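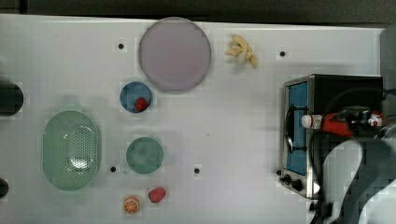
Praseo evaluation, Kingi bench, September

Started 9:40. Haruna Mizuno on the teach side, me on notes and resets, Marama Tipoki in after lunch to look at the logs. Purpose is to decide whether we take the Praseo kit past the trial period or send it back to Flisalmont. The kit is the teach software, the wrist cable set and the license for the replay planner. The arm is ours and stays either way.

Setup
Install was done yesterday from the Flisalmont image, release 2. It found the arm at first boot. It did not find the gripper until I gave it the port by hand, same as the old driver. The manual says the port is detected. Noted for the feedback form.

Bench calibration: the routine wants four touch points and then a short sweep. First pass failed with a message that only said "retry". Second pass went through with nothing changed. I would like the residual on screen at the end. You can get it from the log file, line 752 in today's, but you have to know what you're looking for.

Props are the usual play kitchen set. Plates, bowl, colander, cups, fruit. Toaster oven in for the tasks that need a big obstacle. Haruna moves the small pieces between runs and I call the layout from the sheet.

Teaching
Hand guiding is better than I expected. The arm goes light as soon as you hold the enable, and it stays put when you let go. The old setup sagged a little on release and you had to allow for it. Haruna had a usable pick taught in one go and was editing waypoints on the tablet before I had finished writing down the settings.

Editing is slower. Each waypoint opens in its own window and the back button drops you to the top of the list. On a short task that doesn't matter. On the sorting task it adds up, and by the end Haruna was re-teaching whole segments by hand instead of editing them.

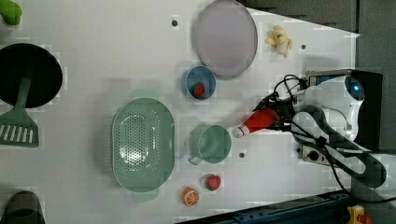

The grip force slider has no units. It goes from "soft" to "firm" and we ended up a bit above the middle for nearly everything. Plush needs less. I wrote the slider position on tape and stuck it to the tablet case, and the same goes for the speed limit, which resets to the default when you load a new task. That one nearly caught us. Fast approach next to the oven is not something we want by accident.

Cable routing: the supplied wrist cables are long. They loop over the gripper and you have to keep an eye on them when the wrist turns over. Flisalmont sells a shorter set. I'd rather they put both in the box. For now, clip the slack before teaching anything with a full wrist roll, and check it again after lunch or any other long stop.

Replay
Straight replay is good. With the props back where they were taught, it repeats the motion and I have no complaints. The "adaptive" mode is the part we would be paying for, and it is mixed. With small shifts it finds the piece and corrects. With pieces near a plate rim it goes in at a poor angle and stops itself with a contact fault. Stopping is the right behavior, but every fault needs a clear on the pendant and another one on the tablet, in that order. Do it the other way around and you get the fault back.

Low, flat pieces are the weak spot. The fruit slice lies close to the table and the planner keeps its clearance no matter what we set. There is a field called "min table gap" under advanced settings. Marama tried it and the value doesn't stick after a restart. Asked support, no answer yet.
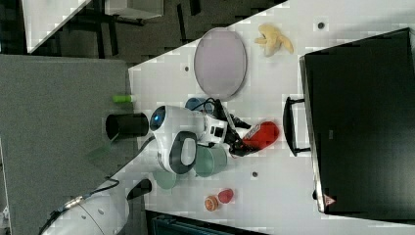

Kingi bench, red piece in the fingers, cups below the wrist.

Logs (Marama)
Export works and the files open in our own viewer once the column names are changed. Marama has a script for that, it's in the shared folder under praseo. Time stamps are local time with no zone, so don't merge them with the force logs without checking. File sizes are fine. The trial license stops writing logs after roughly 700 runs, and we should save them for tasks that matter.

Cost
3,000 a year for the bench, support included. Gramherham quoted us for their planner in the spring and were lower, but theirs has no hand guiding and we would be writing that part ourselves. Marama thinks that is a reasonable trade. Haruna does not, and she is the one who teaches most of the tasks. I lean toward Haruna's side if the gap setting gets fixed.

To do
Send the feedback form: gripper port, calibration message, speed limit reset, fault clear order, gap setting.
Ask for the short cable set on loan.
Repeat the rim layouts with the approach angle locked. Haruna has an idea for the colander too.
Print the fault clear order and put it by the pendant.
Marama to compare adaptive mode against plain replay on the same layouts before we talk to Flisalmont again.

Stopped 4:15. Arm parked, tablet on charge, props left on the table for the morning.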